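Gus Pennington
Aug 12, 2021

OK so a bunch of you asked how the move to Lyons went, and the short answer is I am typing this from a lawn chair in the living room. Long answer, thread.

1/ The apartment in Planberg was on the third floor, no elevator, 60 steps if you count the stoop (I counted, every trip, it kept me going). I got three quotes from movers. The cheapest was $2,840!! For a one-bedroom! I own one couch!

2/ So I rented a truck for $189 plus gas and bribed my cousin and two guys from softball with barbecue. Still way ahead, even after the second round of ribs.

3/ Things I packed well: books, in small boxes. Dishes, wrapped in every T-shirt I own. Things I packed badly: everything I touched after 11 pm the night before. One box is labeled "misc + lamp?" and there is no lamp in it.

4/ Also please, please measure your couch. Then measure the door. Then measure the couch with the legs on. We took the legs off in the stairwell with a butter knife and I don't want to talk about it. 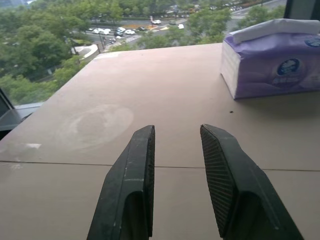

5/ Anyway, utilities. Call two weeks ahead, not two days. I had water and lights the first night but no internet until the following Thursday's worth of podcasts had piled up on my phone. I read a whole paperback. It was kind of great??

6/ My new neighbor Noeline Henare came over with a zucchini loaf before the truck was even unloaded, and told me which side of the street gets plowed first. I've lived here five minutes and I already know more about this block than I ever did about my old building.

7/ Almost 1,000 people have liked the couch post from last week, which is more than have ever liked anything I've said. The couch is fine, by the way. It's got a scrape on the back and it's going against the wall.

8/ Still to do: shower curtain, change my address with the bank, find the can opener. If you've got a favorite way to get packing tape goo off a wood floor, I'm all ears. Vinegar did nothing.

9/ Found the can opener. It was in "misc + lamp?"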